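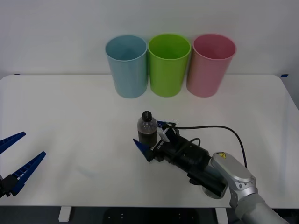
Istari is a two-arm tabletop robot kit sold by Evimley for teaching and testing simple handling tasks. It is supplied with two arms, a gripper for each, a control box and a task library named Pacheco. The table is not included.

Category: Robot kits | Manipulation
Reading time: 2 min

Hardware

Each arm carries a black gripper unit with a pair of blue fingers. The inner surfaces of the fingers are ridged and slotted, and the fingers can be replaced without removing the gripper from the arm. Power and signal run through one external cable per gripper. Evimley rates a set of fingers for 3000 grasps and sells spare sets separately.

Pouring module

The pouring module is the most widely used part of Pacheco. The basic exercise requires a bottle, a row of open cups and one arm -- the other may be parked with its fingers open. The arm grasps the bottle from the side, lifts it, carries it to a chosen cup and tilts it over the rim. Cups of different colors are recommended, as the target is selected by color. 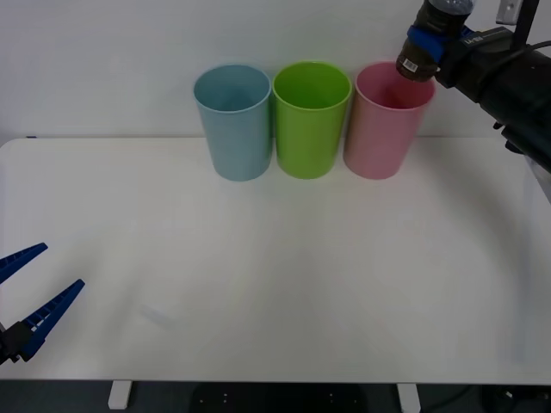
Bottle tilted over the pink cup during the pouring exercise.

The module does not remove bottle caps. Tilt angle and height above the rim are set by the user before each run, and both values are saved with the run log.

Versions and support

The first version used Stedow, an older controller that could move only one arm at a time. The current controller runs both. Buyers receive 56 recorded sample tasks and 168 hours of remote support, which can be used in blocks of 2 hours or more. Support for Stedow units ended in October.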